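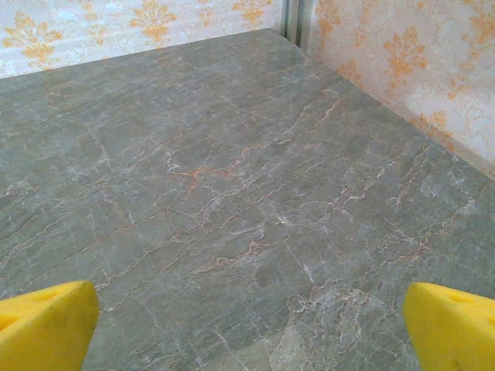 Garden Talk > Wildlife > Interviews

I'd rung Paraschiva Vasiliu to ask about moths and we ended up talking about earwigs for most of the morning (my fault, I'd just found a load of them in my dahlias and I was cross).

"Everyone's cross about dahlias," she said. "Have you looked at your apple tree, though?"

I hadn't! She's kept records on her plot at Limoren for seven years, and her best night last September was 104 earwigs, all tucked up in flowerpots stuffed with straw. She reckons they get through a huge amount of aphids.
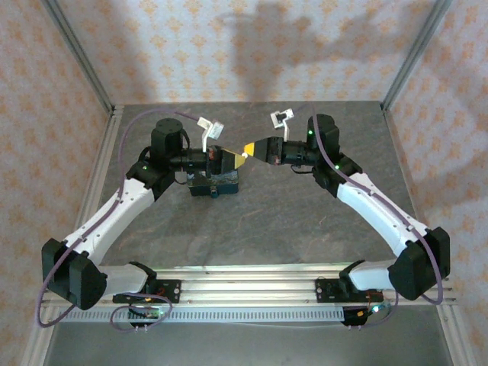
I asked if she ever moves them. "All the time. I shake them out of the dahlias in the morning and carry them over to the fruit. Some walk back, I'm sure of it, but plenty stay."

What I really wanted to know about was the mothers, and she lit up at that. The female sits with her eggs through the winter, licking them clean so they don't go mouldy.
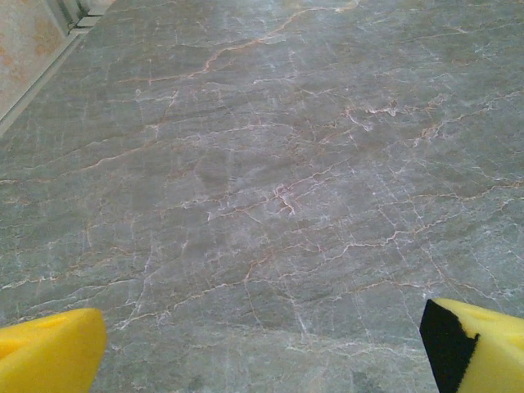

"I lifted a slate once and she'd got the whole lot tucked under her," Paraschiva told me. "I put it back very gently and felt awful all day."

Her plot neighbour Blagoje Vidmar isn't convinced, mind you. He grows clematis and has the holes to prove it. "She can have all mine," he shouted over the fence, "and the slugs too!"
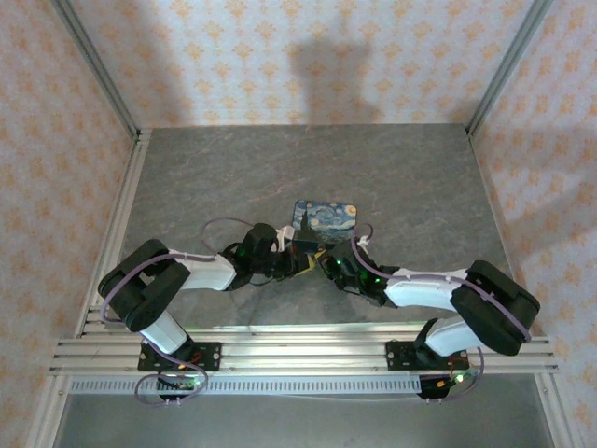 I've put two pots of straw under my own tree now, upside down on canes, and I'll report back once I've had a proper look.

554 shares | 7 comments

Related
Moths at the kitchen window
Which ladybird is that?
Leaving the nettles for the butterflies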